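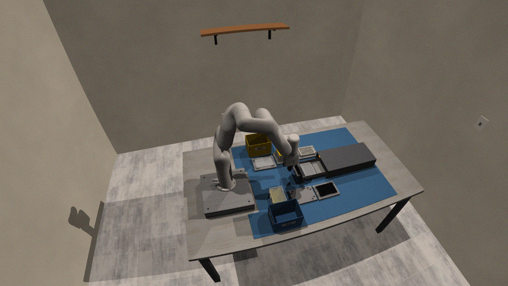
White arm over the blue mat, yellow bin at the back

Home again, and a bit sunburnt

October
Posted by the author
5 min read

I'm back! The washing machine is on its third load, there's sand in the bottom of every bag, and I've got a cup of proper tea next to me for the first time in over a week. I promised I'd write up the walking part of our trip to Kos before I forgot the order of things, so this is mostly that, with a bit about the food and a moan about one set of shoes.

We'd been to the island once before, years ago, and spent nearly all of it flat on our backs by a pool. This time we wanted to see some of it on foot. October turned out to be a lovely month for it. The sea was still warm enough to stay in for ages, the beaches had thinned out, and you could walk at midday without feeling you were being grilled. Mornings were the best of all. By seven o'clock I was usually out on the balcony with the map, being far too cheerful for anyone else's liking.

We stayed up in the hills, in a small apartment with a fig tree outside the kitchen window and a shower that took a while to make up its mind. I'd recommend the hills to anyone. You do need a car (or a lot of patience with buses), but the evenings are cooler and the view down to the coast at sunset is just ridiculous. I took far too many pictures of it and they all look the same.

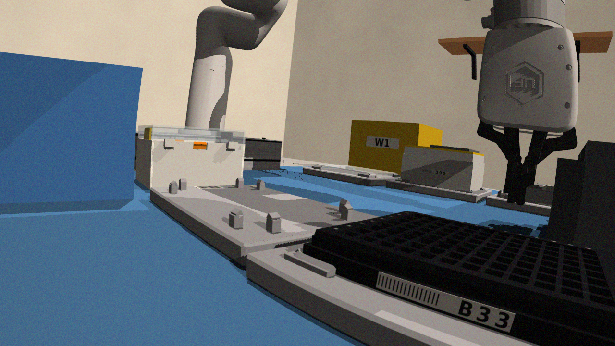
Getting there

The flight was early, so we spent the night before at a guesthouse in Pakby, a village I'd never have stopped in otherwise. It has one long street, a pub with a very low door and a bakery called Finine that opens before six. Two cheese twists and a flask of coffee saw us all the way to the departure gate. If you're ever passing that way, get the ones with the seeds on top!

Everything after that went smoothly, which makes for dull reading, so I'll skip it. We had the hire car by early afternoon and only went round the wrong roundabout twice.

Walking

The big one was Mount Dikeos, the highest point on the island. My guidebook has it a bit higher than the map does, so I won't get into an argument about metres, but it felt like plenty. We left the car up near Zia and set off through pine trees, with goats clanking about somewhere above us. The path is marked with splashes of paint on the rocks and it's easy enough to follow until the trees stop. After that it gets stony and you have to pay attention to your feet.

My watch gave me 1,956 steps for the very last bit, from the place where we stopped for an orange to the little chapel on the top, and I believe every one of them. The view was worth all of it — sea in every direction, the Turkish coast looking close enough to touch, and the smaller islands sitting out there in the haze. We had the summit to ourselves apart from a cat. How does a cat get up there?
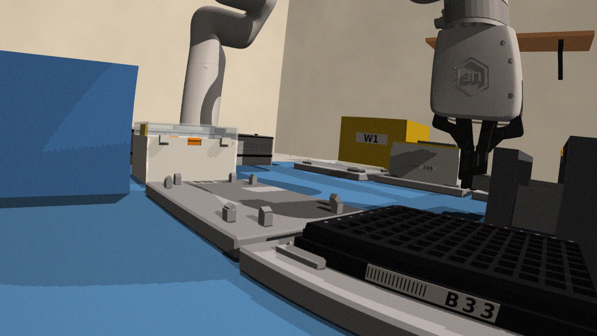

Coming down was harder on the knees than going up was on the lungs, and that brings me to the shoes. I'd bought a new pair of Gellberg walking shoes specially, and wore them round the house for a week to soften them up. It wasn't enough. By the time we got back to Zia I had a blister on each heel and a strong wish to be carried. I did the rest of the holiday in my old trainers, which have no grip left at all, and was perfectly happy. The new ones can come out again when it's muddy and I'm in thick socks.

On the Wednesday we did something gentler and drove down to the far end of the island for a wander along the coast. It was windy enough to lose a hat (I did, briefly), and there was a taverna above the beach with blue chairs and the best chickpea stew I've ever eaten. Baked for hours, I think, with lots of onion and lemon. I've had one go at making it since we got home and it's close, but it needs longer in the oven.

The camera card says 667 photos. I've been through the first 24 and deleted most of them, as they're all of the wing of the plane, so it may be a while before the proper album goes up. The Dikeos ones first, then the harbour, then the goats.

Next I want to look at the paths we missed on the north side, and whether spring would be any good for flowers. If you've been in April, do leave a comment and tell me what was out!

Search this blog
Search for: Go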